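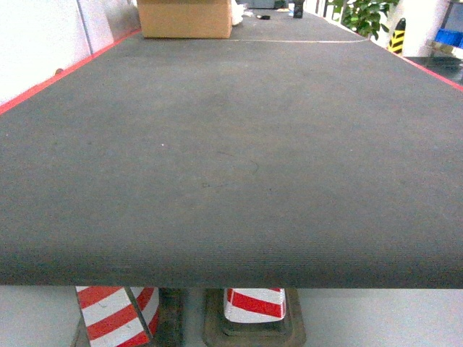
6. Cleaning and care of the table covering

6.1 Take everything off the covering, including boxes, bags and bottles. Lift them; do not drag them.

6.2 Pick off loose hairs and threads by hand, then go over the grey fabric with a soft brush, working from the middle towards the red edge strips.

6.3 Dab scuff marks with a damp cloth and a little Prikura fabric cleaner. Leave to dry for around 14 minutes before brushing again.

6.4 Wipe the red strips with a dry cloth.

Note: The ribbing along the front edge holds dust. Brush it lengthways.

Caution: Do not use bleach or a steam cleaner. Do not cut on the covering.

Replacement coverings can be ordered from Murnard, part 241.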